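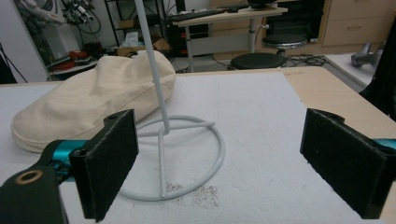
Slide 2: Rod stands and the surfaces under them

Start with the base. White painted round rod, a ring lying flat, two straight rods crossing inside it, and the upright welded where they meet. Point out that the weld is near the back of the circle and not at its centre. Ask the room which way they would expect a load to tip it before going on.

The upright leans slightly to the left as it goes up. Do not get drawn into causes. A lean can come from the weld, from the rod or from the surface, and one view will not separate them. The check is simple: turn the stand half a turn on the same spot. If the lean turns with it, look at the stand. If it stays put, look at the board or the table.

Slide 4: Foam board

The board covers most of the table top. Good for paint, poor for measurement. Foam gives under a narrow ring, and the ring can settle unevenly. At Cirnenell we take height readings on the bare table and keep the board for handling and assembly.

Mention the dark specks in front of the ring. Crumbs or foam debris, it makes no difference to the method: brush the board before the base is set down. A crumb under one side of a ring is enough to spoil a reading at the top of a tall rod.

Slide 6: Cushion

Cream fabric, long, rounded ends. The Grellari sheet calls for a soft support whenever a stand is laid on its side — the upright goes across the cushion, the ring hangs free of the board. Keep the cushion on the board to the left of the stand so that it is within reach. It should not touch the ring during a check.

Slide 7: Floor and seating

Short slide. Round stools pushed back before anyone carries a stand across. Cables on the floor near a stool are a trip point, and a tall rod is awkward to save once you have lost your footing. Saro asked for this to be added in January.

If time is short, drop slide 6 and go straight to the Espinoza checklist. Handouts are at the back.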